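Print this page | E-mail this page
Search this manual Enter keywords Go

Rinmont Work Table — Set-up Guide
Section 4. Preparing the Work Surface

1. Clear the white tabletop before each session.
2. Wipe the surface with a soft cloth. Do not use abrasive pads.
3. Set the bowl on the tabletop, inside the raised black border, and place the green item in it.
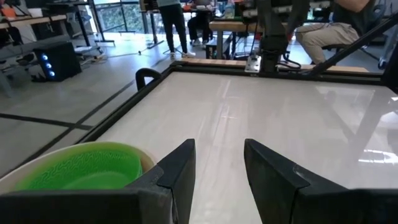
Figure 4. Cream-colored bowl with green item, on the tabletop.

NOTE: Glare from overhead lights is normal on a glossy surface.

CAUTION: Do not lift the table by its border — use part 1572.

Print | E-mail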